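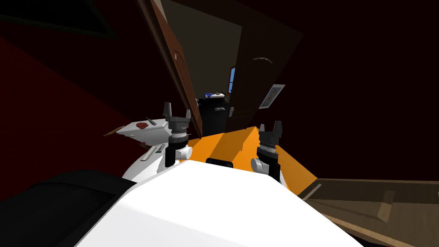
Vondow 18-Quart Steam Canner with Rack and Dial Lid

Item no. 3030
Sold by Umden Kitchen Supply

I put off carrying a steam canner for years. My mother used a big enamel water bath pot, I used the same pot, and every July I stood over it waiting forever for all that water to come to a boil while the peaches sat there turning brown. Then my friend Mahmoud Erraji lent me his Vondow for a weekend of pickled beets, and well, I ordered one for myself and then a whole case of them for the shop!

You fill the base with water up to the line stamped inside (it's a lot less than you think), set the rack in, load your hot jars, and put the tall lid on. The dial on top of the lid tells you when the steam is up to temperature. Once the needle is in the green zone you start your timer, and you leave the lid alone until the time is up. No peeking! I know it's hard.

What I like best is the weight. I can pick the whole thing up with water in it and walk it from the sink to the stove, which I could never do with the old pot. It also heats up fast enough that I've stopped starting the canner before I start the fruit.

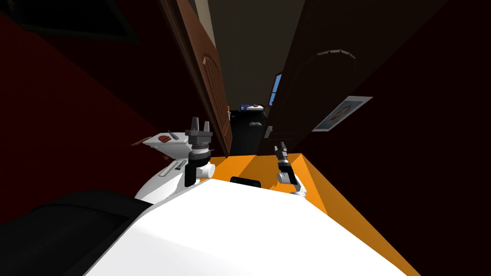 The rack flips over, too. One side is for pints and quarts and the other has closer spacing for the little jelly jars, so they don't tip when you're setting them down with wet hands. I've run jam, applesauce, dill spears, bread and butter pickles and salsa in mine (a tested salsa recipe, please, with all the vinegar or lime juice it calls for).

Now the part I repeat to everyone who calls. This is for high-acid foods only. Fruit, jam, pickles, properly acidified tomatoes. Plain green beans, corn, meat and soup have to go in a pressure canner, and this isn't one, even though it has a dial. Also, keep it to recipes with a processing time of 45 minutes or less, adjusted for your altitude, or you can boil the base dry. If you're up in the mountains, check the chart in the booklet before you set your timer.

A few things I'd change if they asked me. The handles on the lid get hot, so keep your mitts handy. The booklet is printed in very small type. And the steam comes out of two little holes low on the sides, so turn those away from where you stand. I learned that one in shorts.

In the box: base, lid with dial, reversible rack, booklet
Holds: 7 quart jars or 7 pint jars
Material: aluminum, with stay-put side handles
Works on: gas and electric coil stoves. Smooth tops are fine if your stove maker allows canning. Not for induction.
Care: wash by hand and dry it well before you put it away. The dishwasher will turn it gray.
Warranty: 3 years on the base and lid, 1 year on the dial

We ship within 4 business days. During tomato season it can run a little longer, so please order before your kitchen counter is already covered. Replacement dials and racks are in stock, and you can add either one to the same order.

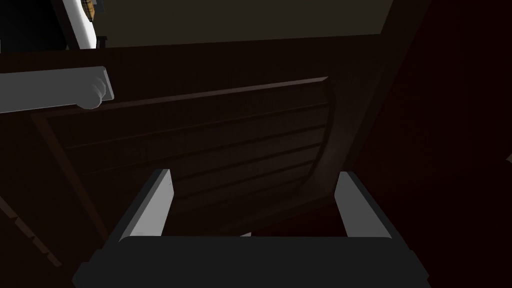

GOES WELL WITH

Dinu jar lifter. The rubbery grips really do hold, and the spring pops it back open for you.

Uretti wide funnel. Fits regular and wide mouth jars. I keep one for jam and one for pickles.

Umden cotton jar towels, set of 4. Thick enough to set hot jars on while they cool.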